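Sharpening and storing hand tools over winter

Hedge shears, edging irons and hoes go blunt through the season and rust in the months after it. An evening at the bench in late autumn deals with both. The notes apply to plain carbon steel; stainless blades need the cleaning but can skip the oil.

Cleaning

Scrape off dried soil with a wooden wedge, then wash the blade in warm water with a stiff brush. Sap comes off with white spirit on a rag. Dry the metal at once and leave the tool indoors overnight before any oil goes on. Light rust lifts with wire wool; pitted rust needs a wire brush and then medium emery cloth, worked along the blade.

Edging irons and half-moon cutters

An edging iron has a bevel on one face only. Clamp the blade in a vice with the bevel upwards and use a 200 mm mill file, pushing away from the body and lifting on the return stroke. Keep to the existing angle. Stop when a burr can be felt along the back, then take the burr off with one flat pass.

Lawns with long boundaries are hard on these tools. Grit collects where turf meets a fence or path, and the corners of the blade wear first.
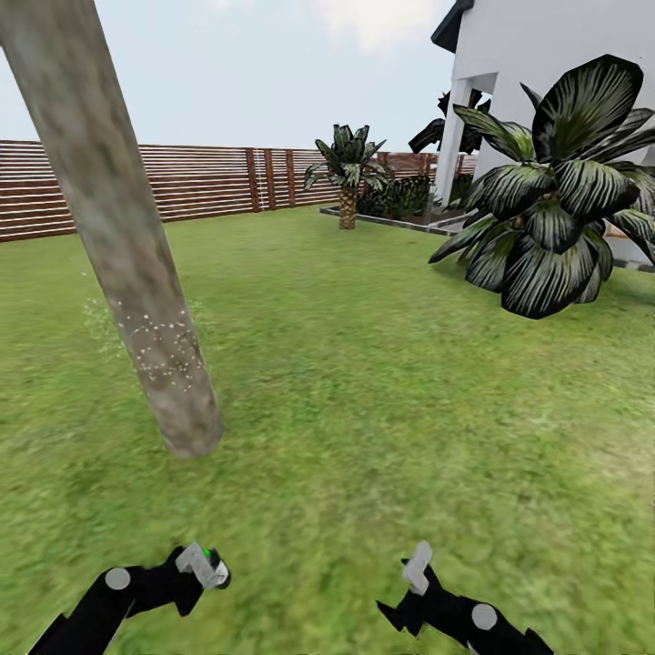 Margarida Figueiredo writes that she files her edging iron twice a year, once in August and again before it is put away, and finds the second session takes half the time. She also rounds the corners slightly, as sharp ones chip on buried stones. I have tried the rounding on a Gredbridge iron and would keep it, though the cut at the end of a run is less clean.

Hedge shears

Take the pivot bolt out and lay the parts down in order — the spring washer is easily refitted the wrong way round. File the bevelled faces only. The flat inner faces should be rubbed on an oilstone to remove the burr and nothing more. Put a drop of light machine oil on the pivot and tighten until the blades meet along their full length without binding.

Handles

Sand rough patches on ash or beech with 120 grit, then wipe on raw linseed oil and remove the surplus after 20 minutes. Two thin coats are better than one heavy coat, which stays sticky. Spread used rags flat outdoors to dry; oily cloth in a heap can catch fire by itself.

Where to test an edge

Try an edging iron on turf that is due to be cut back. A sharp blade goes through the roots under body weight alone. If it has to be rocked from side to side, return it to the vice. Clean and dry it again after the test.

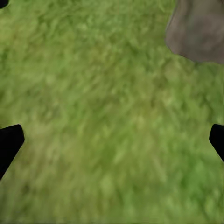 Storage

Hang tools clear of the floor and of outside walls. Wipe blades with camellia oil or a light mineral oil and check them once in midwinter. A bucket of oiled sand works for trowels, but the sand must be dry when the oil is mixed in.

Page last revised 21st October.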